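Print this page
E-mail this page

Setting out and clearing a play kitchen table

This guidance is for staff and helpers in nurseries and reception classes who use the Rillgate play kitchen collection. It was prepared by Yesenia Rengifo and replaces the notes issued in December. The collection now holds 281 pieces, and a full table can be set or cleared by one adult with up to 2 children helping.

Before you begin

Wipe the tabletop with a damp cloth and dry it. Wash your hands and ask the children to do the same. Bring only the pieces needed for the session from the store cupboard, as a crowded table is difficult for younger children to use.

Step 1. Place the large plate

Put the large plate down first, towards one side of the table. It takes up the most room, and everything else is arranged in relation to it. Leave a clear space at the front where a child can work with both hands.

Step 2. Add the cups and the food

Stand the cups upright within easy reach. Food should be placed singly or in small groups, with long items such as bottles laid on their sides. Fruit may go beside the plate at the start, so that the children have the task of serving it. Bottles may be moved between the table and the colander as play goes on.

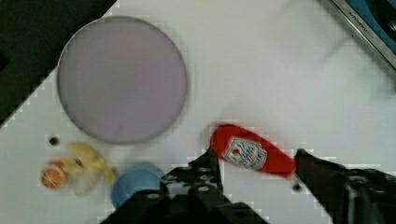
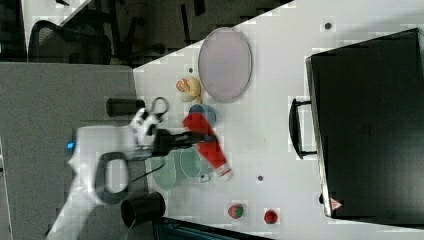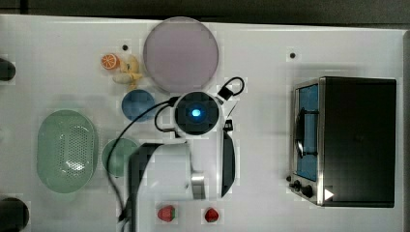
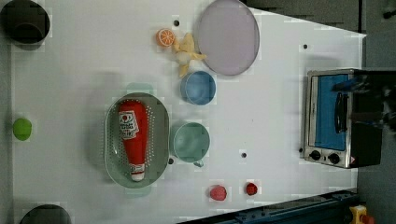
A large plate is on the table in all four views; the last also has the ketchup bottle lying in the colander.

Step 3. Introduce the activity

Name each piece aloud and invite the children to repeat the word. Ask one child to serve the fruit and another to pass the ketchup. Children who are new to the group may prefer to watch for the first few minutes, and should be allowed to do so.

Step 4. Clear the table

Give a five-minute warning before the end. Food is collected first, then cups and mugs, then the colander. The large plate is always lifted last. Check under the table for small pieces of fruit.

Step 5. Wash and store

Wash all pieces in warm soapy water, rinse them and leave them on a rack until fully dry. Return food and crockery to separate boxes. Any piece that is split or has a sharp edge must be withdrawn and entered in the breakages book under collection number 3662.

Replacement pieces may be requested from the resources office on extension 342.

Filed under: Early Years > Classroom Resources > Role Play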